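From: Hui-mei Fu
To: Marnthorpe household money list
Date: 2023-11-23
Subject: Re: Paying off the store card vs. building up savings first

On the list, a member in Ornley wrote:

> I have two debts and a small amount of savings and I can't decide
> what order to do things in. One is a store card from Ackermann, the
> furniture place, which I opened to get the discount on a sofa. The
> interest-free period on that ends in February. The other is a
> personal loan with fixed payments that I have never missed.
>
> After rent and bills I have $106 a month I can put toward something.
> My sister says to throw all of it at the store card. My brother-in-law
> says I should have three months of expenses in the bank before I pay
> a cent more than the minimum on anything. They can't both be right.
>
> Also, if I pay off the store card, should I close it? I don't shop
> there otherwise.

I went through something close to this a few years ago, so I'll say what I did and what I would do differently. I'm not a financial adviser. I did bookkeeping for a long time and I read the fine print on things, and that is the extent of it.

Start with the store card agreement, before you decide anything. There are two kinds of offer that sound the same in the store. One is a true zero percent rate for a set period. When the period ends, you start paying interest on whatever is left. The other is deferred interest. With that kind, interest has been building up quietly since the day you bought the sofa, and if any of the balance is left when the period ends, even a few dollars, the whole amount gets added to your account at once. The words to look for are "if paid in full within" so many months. If you see those, you most likely have the deferred kind. If you don't have the paperwork, call the number on the back of the card and ask them directly: "Is this deferred interest, and how much has built up so far?" Write down the answer and the name of the person who gave it to you.

If it is deferred, your sister is right, at least until February. Divide the balance by the number of payments you have left and see whether you can reach zero in time. If $106 a month on top of the minimum gets you there, do that and leave the savings question for the spring. If it falls a little short, this is one of the few cases where I would take money out of savings to cover the gap.

Check the exact end date too. It is often not the same as your payment due date. Mine ended on the 10th and my bill was due on the 20th, and if I had gone by the bill I would have paid ten days late and owed the full interest. The end date should be printed on the statement, usually in a box near the back with the promotional balances. Try to have the last payment in at least a week ahead.
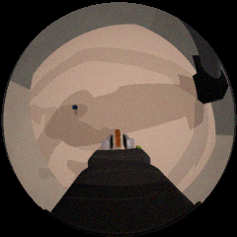 If it turns out to be a plain zero percent offer, there is less of a rush. You would still want the balance gone, because store card rates after the offer ends tend to be very high, but a small amount left over in February would cost you a month or so of interest on that small amount and no more. In that case I would split the money. I put half toward the card and half into savings until I had enough for one car repair, then moved everything to the card. Someone with a less tired car could reasonably do it the other way.

As for your brother-in-law, three months of expenses is a fine goal, but at $106 a month it will take years, and paying a high rate on a card that whole time makes no sense to me. What I would want first is a small cushion. Pick the bill that would hurt most if it came tomorrow – a car repair, a dental bill, your insurance deductible – and save that much. The point of it is to keep the next surprise from going onto a card.

The personal loan I would leave alone for now. Fixed payments that you have never missed are doing your credit some good just as they are. When the card is finished, look at the loan rate. Also look for a prepayment penalty, which not all loans have. If you do pay extra, tell the lender in writing that the extra goes to principal. Some lenders will otherwise treat it as an early payment of next month's bill, and you save much less that way.

About closing the card. I closed mine right away and my score dropped. It came back, but I was applying for an apartment at the time and would have liked to have the points. Part of your score depends on how much of your available credit you are using. When you close a card, its limit goes away, and whatever you owe on other cards becomes a bigger share of what is left. If you have no balances on other cards, the effect may be small. If you plan to apply for a lease or a car loan in the next several months, I would leave the card open until that is done. If you have nothing like that coming up and you know the card will tempt you, close it and don't worry about the score. Check for an annual fee either way.

If you do close it, wait until you have a statement showing a zero balance. I have seen a small leftover interest charge show up a month after somebody thought they were finished. They threw the envelope away without opening it and ended up with a late mark over less than two dollars. Ask for a letter confirming the account is closed at your request, and keep it.

You asked on the other thread what I use to keep track. I tried Grutico for a while and it was fine for seeing everything in one place, but I stopped opening it after the first 2 months. I went back to a sheet of paper taped inside a kitchen cabinet. It has the name of each debt, the balance on the first of the month, the payment and the date it went out. Use whichever one you will look at.

One more thing on payments. Set up automatic payment for the minimum on both accounts, even if you plan to pay more by hand. The extra can be sent separately whenever you get paid. That way a busy week doesn't turn into a missed payment. Make sure the automatic payment comes out a few days after your paycheck goes in and not before. I had mine set for the day before for most of one winter and paid two overdraft fees before I changed it.

If you call Ackermann and get an answer on the deferred interest, please post it. At least one other person here has the same card, and the agreement she sent me a copy of was missing the page with the promotional terms.

Hui-mei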